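Workshop Tips: When the Gripper Drops Clear Plastic

Clear plastic parts are the ones our gripper loses most often. Last December it let go of a curved cover halfway to the table and the cover split at the rim. Kiros Demissie had his hand under it and needed stitches. These are the steps we follow now.

Stop the arm before you reach in. Releasing the fingers is a separate step, and a part under tension can spring toward you when they open.

Look at the finger pads. Ours have a rough face, and fine plastic dust fills it up. Brush them dry. Oily cleaners leave a film and the next part slides right out.

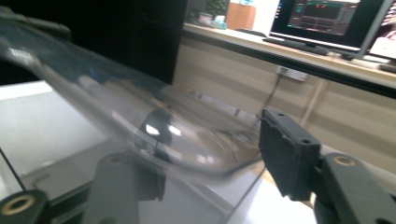
Clear plastic next to the gripper finger. Glare can make the rim hard to judge.

Turn the sheet under the light and check any thin dark line near the edge. It may be a seam or it may be a crack. Run a gloved fingertip across it, and if it catches, scrap the part.

Lower the grip force and try again, up to 3 times. If it still slips, tag the gripper and tell Fedir Demchenko.

Check the screws that go into the brass inserts too. A loose one lets the finger tilt, and then only one corner is holding the part.

Keep gloves on until the broken pieces are swept up.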